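From: Loretta Ostrowski
To: lornon-users
Subject: Re: [lornon-users] Gripper won't let go after protective stop

Sibusiso Ntuli wrote:
> We had the arm trip on a force limit while holding a cloth. The stop
> worked, but after we cleared it the fingers stayed closed and the open
> command was ignored. Cycling the Tillman controller fixed it. Has
> anyone else seen this, and is it safe to clear the stop with your
> hand near the fingers? We did, and I didn't like it.

Yes, we have the same fault, and no, please don't put your hand in there.

Our cell runs the Lornon gripper on the older Tillman controller. We fold and unfold small cloth items all day for the Kallent handling tests. The fault has shown up twice, at cycle 399 and again at cycle 3,610. Both times the arm had stopped in the middle of a lift.

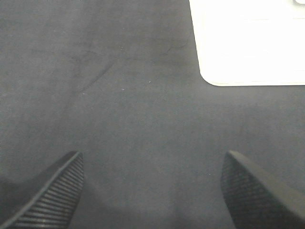
What the log shows is that the gripper driver keeps the last grip command in a buffer. When the stop is cleared, the driver sends that command again before it reads anything new. If your script sends open in that window, it gets dropped with no error. The status page says "ready" the whole time, so don't go by that.

The part that worries me is the resend. On the second occurrence the cloth had been pulled out by hand while the stop was active, and the fingers closed again at full grip force when the stop was cleared. No one was hurt, but a fingertip could easily have been in the way.
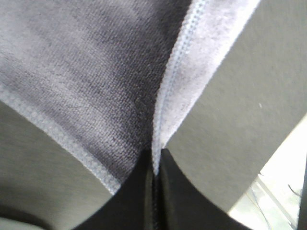

Grip force is the other half of this. Ours was set high after a run of dropped pieces in March, and I have turned it back down. Fabric is an awkward load for the force check, as the thickness changes with every grasp. With a stitched hem on one side and a folded strip on the other, bunched down to one pinch point, the reading can climb quickly – and that is the kind of grasp I would test first.

What we do now:

Cut gripper power before reaching in.
Flush the command buffer before clearing the stop.
Send open, wait, then read back the finger position.

I sent the logs to Lirker support and have no fix from them yet. Sibusiso, could you post your driver version? Ours is the one from before the March update.

Loretta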